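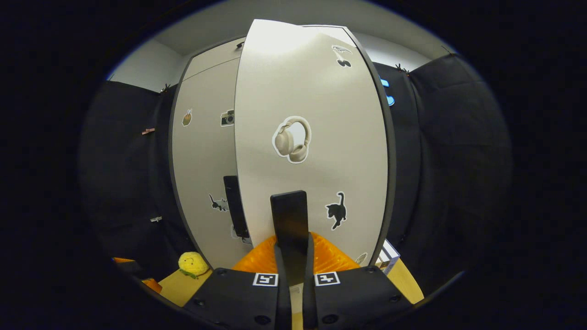 olletti_m
Stickers never come off white panels cleanly, in my experience. Warm them with a hairdryer, go slowly from one corner, then wipe with white spirit.

Jafarzadeh
I'd leave them on. The headphones and the cat are the best thing about those panels. Take them off and you might find a different shade of white underneath.

Mélanie Chisholm
It's the headphones I want to keep, and the cat if it survives. The rest can go. I've moved house 2 times with these and they stand on the yellow table wherever I live. Would the hairdryer bend the panels more? They're curved enough already.

olletti_m
Low setting and keep it moving. I did 11 on an old cupboard door and lost none of the paint.

Sistisari
Don't use white spirit if they're plastic – it turned mine cloudy. Cooking oil on a cloth, leave it ten minutes, then washing-up liquid.

olletti_m
Never had it go cloudy. Depends on the material, I suppose.

Sistisari
Which she doesn't know, so oil first.

Revlow
Agree with the oil. Test it low down at the back. Keep it away from the edges of the ones you're saving or they'll lift too.

Mélanie Chisholm
Oil it is. I'll start with the little black and white one near the top, the bird or whatever it's meant to be.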